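Notebook, small arms bench, Godallow shared workshop
20 February 2026
Written by Chutima Kaewkla. Somkiat, please read before you touch the cable drive.

Aim for today: find why the right wrist closes its jaws late when it is also turned to the side. On Getolon (the left arm) I do not see this problem. On Flernex (the right arm) I feel it every time.

I changed the tension on the Flernex jaw cable first. The old setting was 18 on our spring scale, now it is 40. Marks on the scale are only our own marks, not real units, so please do not write "newton" next to them as in the December notes.

After this I zeroed both wrists and ran the homing script. It stopped one time with error 53, encoder mismatch on the roll axis. I pulled out the connector, put it back, and the error did not return. I do not like this, but I continued.

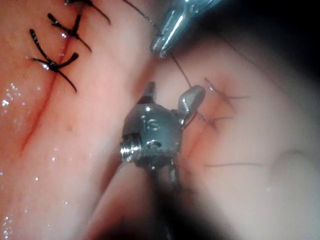
For passing thread, the speed limit stays at the low value. When I raised it, I pulled too hard before I could notice. We have no force feedback on the handles, so the eyes must do this job, and my eyes need more practice. A black thread is good for learning. The fine one I lose very easily against the shadow.

Also I moved the lamp a little higher. Steel parts shine strongly and the focus goes to the metal first. Still not solved. Maybe a piece of diffuser paper, Somkiat has some in the drawer under the Yimyam printer.

Log file is number 336. I saved joint positions and cable motor current for both arms.
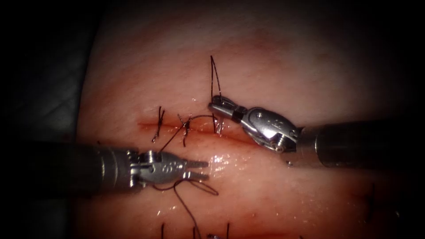
Jaw delay with the new tension: smaller, but I can still find it when the wrist is near the end of its range. My guess is friction where the cable bends over the pulley. Software compensation is possible, but I want to look at the pulley first.

Two questions for Somkiat:
Did you change the clutch pedal mapping? It feels reversed to me.
Can we order one more spare jaw cable before we go higher than 40?

Next time: diffuser paper, check connector on roll axis, then repeat the same knot with both arms exchanged.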